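Arm keeps catching on the basket weave. Lower the basket or raise the arm?
Posted in Home Builds and Shared Workshops

Kartini Osman
Two-arm build in our shared workshop, bolted inside a frame of black metal bars, two-finger grippers on both sides. The job is to pick up fake fruit and put it in a basket. My nephew could do it at eighteen months, and he wasn't even interested.

Out on the bare table everything is fine. The trouble starts at the basket. It's an open weave, so the fingertips find the gaps with a precision they show at no other time, hook in, and drag the whole thing toward the edge. I logged 40 drops last night and got a snag on 20 of them. Grapes are their own misery and I'm leaving them out of the count.

What I've tried so far:
Slower approach. Same snag, more time to watch it.
Opening the gripper wider before release. Helped with the apples, made the cucumber worse.
A heavier basket. It snagged and then the arm faulted.

I'm tempted to get a plain plastic tub, but the basket was chosen before I joined and people have feelings about it. Is this a path problem or a basket problem?
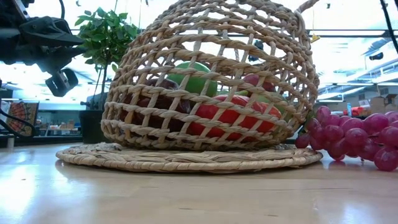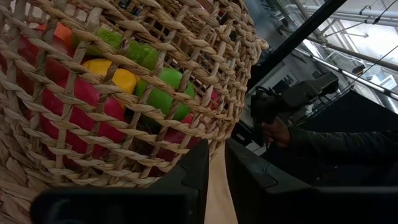
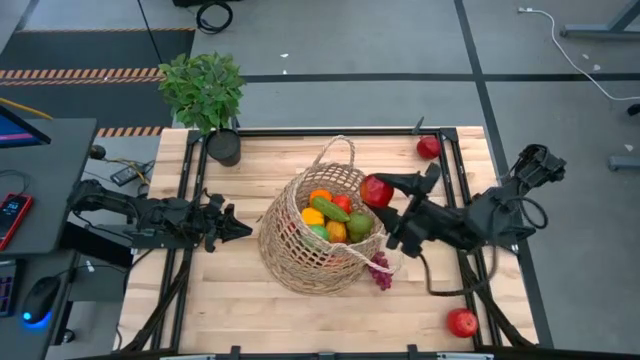 Basket and fruit, three views. In the last one the right arm has an apple over the rim.

Control is the stock Mangundap board with my own script on top. Yes, I recalibrated. Yes, on a Tuesday, and then again when it didn't help.

Marlina Harahap
Path problem first, basket problem second.

I'd bet your script goes to a point over the rim, then moves down and in on a diagonal. With solid walls you can get away with that. With a lattice, the lower finger spends the whole descent next to a row of hooks. Split it into separate moves: up to a safe height, across until the gripper is over the middle of the opening, straight down, open, straight up. No sideways travel at all until you're clear of the rim, and "clear" has to include the handles. Going by your last photo, one of them droops out over the side the right arm comes in from, so I'd tie it back with a bit of string or turn the basket until it's out of the way.

The basket is also leaning in that one. If your script assumes a level rim, the height it thinks is safe may only be safe on the low side. Measure from the highest point with the basket sitting however it really sits, then add a thumb's width.

And open the gripper less. You only need enough for the apple to let go. Every bit past that is finger you're offering to the wicker. For the cucumber, come in lined up with its long side so it doesn't have to swivel on the way out.

Kamarul Pangaribuan
get a tub

Juwita Santoso
We had this with an Evley arm and a bread basket. What fixed it was wrapping the fingertips in smooth tape so there was no ridge to catch. Cost almost nothing and looked terrible. It peels after a while and you have to redo it, and the first time it peeled ours stuck to an orange and wouldn't give it back, so trim the ends.

You could also line the inside of the basket with thin card. It keeps the gaps covered on the side that matters, and the basket people still get their basket.

Kartini Osman
Did Marlina's version with the straight-down move and the handle tied back. 51 drops, one snag, and that was a grape. Going to try the tape on Saturday. The tub suggestion was read aloud at the workshop and was not well received.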